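2 min read

Bandham puts desk-wiping robots on its shopping list, pending a cupboard

Facilities firm Bandham has set aside money for three robotic arms in its next budget, having spent most of July working out where they would live when not in use.

The arms would handle light jobs at shared desks, starting with cloths. Bandham looks after 343 desks over two floors, and the plan covers 43 of them in the first year. The rest will go on being wiped by whoever feels guilty enough.

"The arm was the easy line in the spreadsheet," said purchasing manager Rosalind Okafor. "Then came the spare fingers, the service contract, the insurance and a long email about power points."
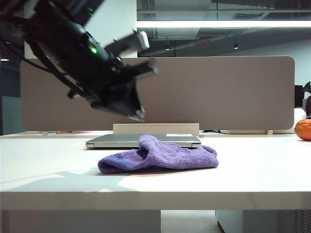 Nelli Pitkänen, business reporter

Ordinary desks are the sticking point. A purple cloth bunched up over a closed laptop, with a mandarin off to one side, is a fair sample of what a two-fingered gripper has to sort out, and Bandham's tender now has a page on soft items. An earlier draft had a paragraph.

Two suppliers, Laken and Rissanen, have been asked to quote. Both were also asked for the cost of training staff – around 175 hours on Bandham's own estimate, a figure the finance team has sent back with a question mark beside it.

A decision is due before the new budget year. The cupboard has been measured twice.

Shares: 3 | Comments: 43

Contact the newsroom | Back to top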